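Sunday, after supper

Slept until almost eight and did not go to Davholm after all. The forecast said rain by noon and the rain came at ten. I called Darren Pearce to tell him and he had already decided the same thing, so we will try again next week if his truck is out of the shop. He still has my level and the long extension cord. I forgot to ask about either one.

Spent the morning on bills. The water bill was higher than last month and I can't see why. The car insurance is going up too. I wrote the check for the roof, 278 dollars for the flashing and the one soft spot over the back door, and walked it down to the mailbox between showers. That job was done in a day and I have no complaints so far. The real test will be a week like the one we had in April.

After lunch I started on the kitchen, which I have been putting off since I moved the table. The cabinet by the stove was the worst of it. I threw out a bag of flour that had gone stale, two jars of something from Starkthorpe with no dates on them, and the rice cooker with the bad cord. Kept the big pot even though I only use it at Thanksgiving.

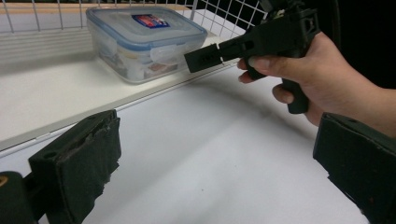

I have decided that food containers are going to live where I can see them. In the old apartment everything went behind a cabinet door and I bought the same things over and over. Half of what I threw out today was a second or third of something I already had. The clear one with the pale blue rim on the lid is on the white shelf now, in front of the wire grid, and I like it there. The sides are a little hazy, so all I get is cream and some reddish and brown toward the bottom, but that is enough to remind me there is something in it. The sticker is still on the lid. I don't care about it one way or the other. What I do care about is that the lid has clips that fold down, and I want the rest of them to be the same kind. The press-on lids from the dollar store warp in the dishwasher and then they don't fit anything.

I priced a matching set at Stockdale last month and it was 18 dollars for 4, which seemed fair. I may go back Tuesday after work. I need hooks for the grid as well, the short kind, for the measuring cups and the strainer. The ones that came with it went missing in the move.

Wiped down the cabinet shelves before I put anything back. The paper liner was stuck in one corner and I had to scrape it with a putty knife. I did not put new liner down. It never stays flat.

Rain quit by four. Walked out to the Cletance road and back. The ditch is running high and somebody's trash can was lying in it, so I pulled it out and stood it up on the bank. Saw two herons in the low field.

Soup for supper, and bread from Friday, toasted. Read for an hour. Work at seven tomorrow, and I need to leave early enough to get gas.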